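Workshop notebook, Cladamley bedroom
2024-06-13

Garment care trial, hanging versus folding. Picking this up where the last entry stopped, which was with me complaining about the Redix sheet. I still think the Redix sheet is wrong. It claims a synthetic sports top keeps its neckline longer on a shaped wooden hanger than folded in a cubby, and it gives no idea how long they waited or what they hung it on. Copied it into the front of the book anyway so we're all arguing with the same piece of paper.

Bed made up with the grey cover before starting. The bed is the laying-out surface, as before. I'd prefer a proper table but the room won't take one, and the cover at least doesn't snag a slippery fabric. Put the green plaid pillow at the foot end to give the collar something to sit on. Not convinced it does anything. Salminen's notes insist on a padded surface under the neck when you feed a hanger in, supposedly to stop the collar rolling. It rolled plenty of times in the last round, pillow or no pillow. 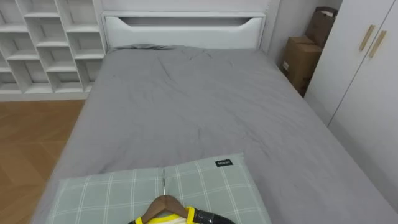 The other thing I don't accept from Salminen is the order: hanger in through the bottom hem, then up to the neck. Fine for a T-shirt you don't mind creasing. For anything with a contrast trim I'd go in at the hem too, I suppose, but one shoulder at a time and with the hem gathered up first, so the hook isn't dragged the whole length of the inside. Their way is quicker. Quicker isn't what we're testing.

Colour choice: yellow and black, because sagging shows up against a dark trim much sooner than on a plain top. That part of the plan I'd defend to anyone.

Rack notes. Folding metal rack, two rails at different heights. Longer things belong on the upper rail and tops on the lower one, and I want that kept consistent for the whole run. The tan coat can stay on the upper rail. The dark jackets are more of a worry, as they take up room at the right end of the lower rail, and if somebody shoves them along to find a sleeve, the test garment gets squashed and we've measured nothing. Leave a hand's width between the jersey and its neighbour. I've asked for this before (see the page with the coffee ring).
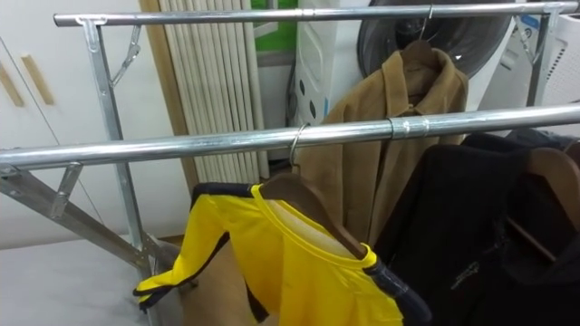 Yellow jersey on the lower rail, tan coat behind it, black jacket to the right.

The joint sleeve on the rail bothers me more than it seems to bother anyone else. It's a bit wider than the tube, so a hook parked near it may creep one way or the other when the rack is bumped. Could be nothing. Could also be the reason two sets of position notes in the old book don't agree. From now on hang well clear of the joint and write down which side.

Hangers: wooden throughout, no mixing. Grumby sent a leaflet with their padded ones claiming "up to 13 times less shoulder stretch". Thirteen times less than what? I'm not putting a number like that in the report and I'd ask that it not turn up in anyone's slides either. If we want to try padded hangers they get their own run in July, with the same top and the same rail.
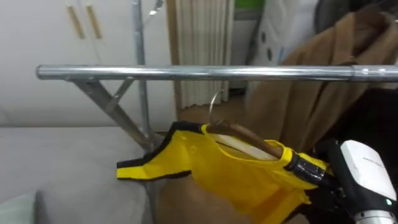 Yellow top on a wooden hanger, below the rail

Folding side of the trial. The cubbies beside the bed will do for the folded pieces. One top per cubby, collar facing out, nothing stacked on it. A stack would answer a different question, namely whether weight creases a shirt, and I think we can all guess.

My own doubt about the whole exercise is that a light glossy top weighs next to nothing, so any difference between hanger and shelf could easily be smaller than the wobble in how we measure a neckline. Lay it flat, smooth outward from the centre, don't pull, read the width straight across. Then have a second person do it without seeing the first figure. If the two readings differ by more than the effect we're claiming, we haven't got an effect.
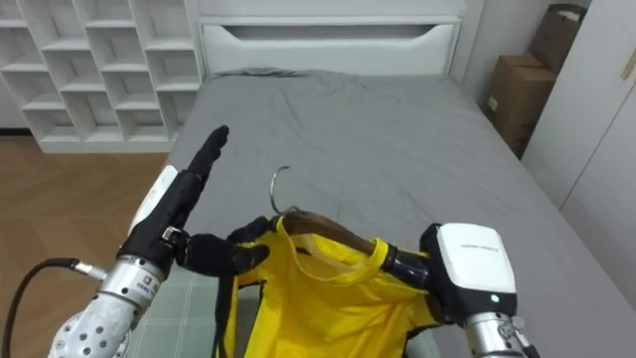
Should a slippery top be held by the collar while the hanger goes in?
Only lightly, and close to the shoulder seam where the fabric has some support. Gripping the neckband in one spot and lifting will stretch it more than a week on the rail would, in my opinion, and then the reading is useless.

To do: tape marks on the lower rail, either side of the joint. Second tape measure, the cloth one has gone soft at the end. Find out from Redix what hanger shape they used.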